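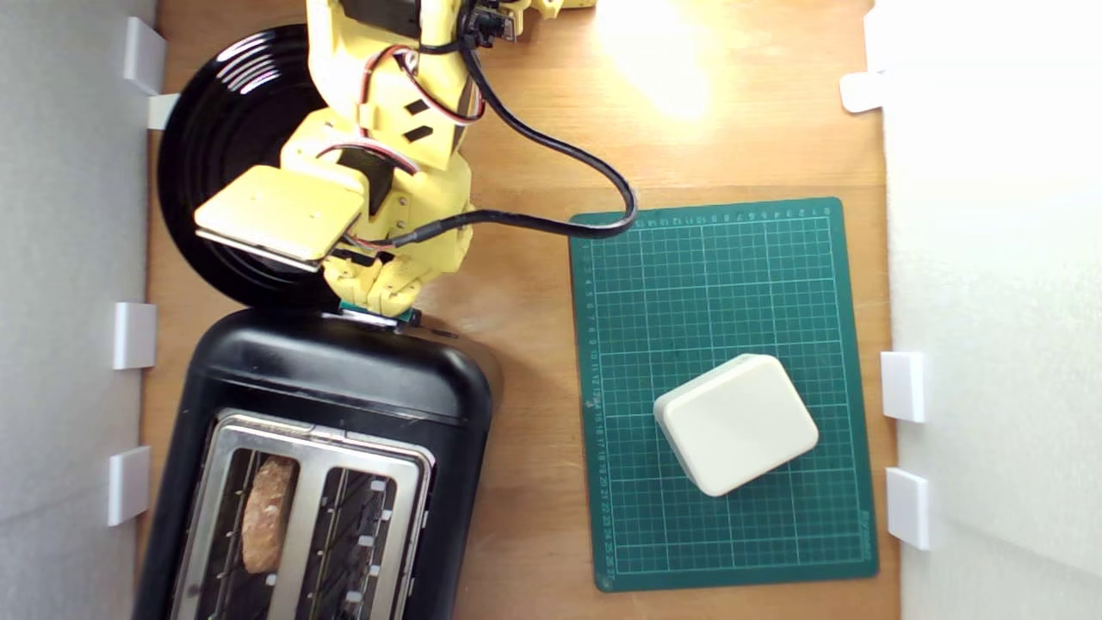
The kitchen garden at Drultanura has now entered its second season of winter squash, and it is appropriate to set down the results of the storage trial begun last October. Readers who followed the earlier entries will recall that the harvest was divided between two varieties, Silto and Rernau, both grown from seed on the south slope below the water tank.

Search this site Go

The fruits were cured under cover for two weeks and then moved to the unheated pantry, where they were placed on slatted shelves with space between them. Each squash retained two inches of stem. Those with broken stems were set aside for immediate use and were made into soup, most of which was frozen.

Silto has proved the better keeper. Its skin remained firm through February, and the flesh was noticeably sweeter after the new year than at harvest. Rernau is the more productive plant, but it softens early at the blossom end and should be eaten before the holidays. The household has therefore resolved to plant five hills of Silto this spring and to reduce Rernau accordingly.

Attention must also be given to the soil. The bed received compost in the fall but no lime, and the lower corner continues to drain poorly after heavy rain. A shallow trench will be dug there in April, before the pea fence is raised. Leaves held over in the wire bin will serve as mulch.

Seed has been ordered from Verhoeven, whose catalog arrived later than usual this year. The order includes leeks, a short carrot suited to heavy ground, and the flat green bean that performed well beside the shed. Onion sets will again be purchased locally.

A recipe for squash and barley bake will be posted when the quantities have been tested once more. The previous version called for too much sage.

Share 5 | 488 views

This site uses cookies. Accept | Settings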